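Re: Cuvura wave 2 figures, anyone got theirs yet?
17 replies

duggan_fan
2019-01-02
Trislow have finally put the wave 2 list up. Ilia in the long coat, the harbour guard, plus a repaint of Duggan. Again. Thats the third Duggan. Anyone preordering?

mothbox
Got Ilia on order. Skipping the guard, looks like the wave 1 body with a new hat stuck on.

Ihor Boiko
It isn't the wave 1 body. Shoulders are different and the wrists turn now. Have both in front of me, got mine early from the shop in town.

mothbox
Fair enough. Still not paying full whack for a hat.

duggan_fan
How's the paint on yours Ihor? My wave 1 Ilia had one eyebrow halfway up her forehead.

Ihor Boiko
Eyebrows fine. Bit of silver slop on the belt. Joints very stiff, warm the knees up with a hairdryer before you try to bend anything. Do NOT force the left elbow
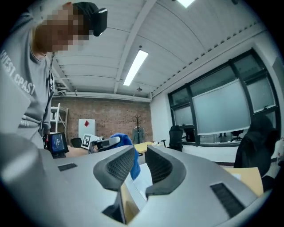
West Coast sweatshirt, blue cloth on the worktop

pellow
Elbow went on mine. Ten seconds out of the packet. Trislow want the whole thing posted back before they'll even talk about a spare arm

Demyd Tkachenko
Superglue and a pin. Done it on 9 of mine, all still standing. Sending them back is a waste of postage.

pellow
Why should I have to glue a new figure though? Not a kit is it

Demyd Tkachenko
Didnt say you should have to. Said it works.

mothbox
Does anyone know if the card backs are numbered this time? Wave 1 stopped at 90 and then there were the shop ones with no number at all, drives me mad.

Ihor Boiko
Numbered, yes. Guard is out of 590. Ilia has no number that I can find.

duggan_fan
590 for the GUARD? And they do Duggan by the bucketload. Who is picking these

Demyd Tkachenko
Duggan sells. Kids like Duggan. I like Duggan.

mothbox
There's one every year Demyd

pellow
Update, emailed them again, they say spares in September. September! Might do the pin thing after all. What size drill bit?

14 shares
Comments (17)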